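Projektbericht Hardwarepraktikum, Gruppe 5
Tímea Szalai, Elisa Pellegrini

Messaufbau

Verglichen wurden die beiden Netzteile Sastine und Vida im selben Testrechner. Die Hauptplatine stammt von Claltutlow, als Betriebssystem lief ein minimales Linux ohne grafische Oberfläche. Gehäuse und Lüfterkurve blieben unverändert. Die Drehzahl des Netzteillüfters haben wir unter Volllast mit einem optischen Drehzahlmesser aufgenommen, jeweils nach 2 Stunden Laufzeit.

Ergebnisse

Sastine: 1791 U/min
Vida: 2258 U/min

Der Lüfter im Vida dreht deutlich schneller und ist auch bei geschlossenem Gehäuse herauszuhören. Die Spannung auf der 12-V-Schiene lag bei beiden Geräten innerhalb der Toleranz. Beim ersten Durchlauf mit dem Sastine war das Lastprogramm Drindov falsch eingestellt, diese Messung wurde verworfen und im Februar wiederholt.

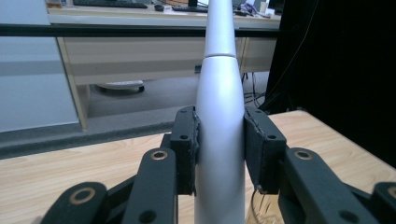 Die Kabel des Sastine sind für unser Gehäuse etwas kurz. Der CPU-Stecker ließ sich nur quer über die Platine führen. Beim Vida gab es dieses Problem nicht.

Offen ist noch die Messung im Leerlauf. Die Rohdaten liegen im Gruppenordner.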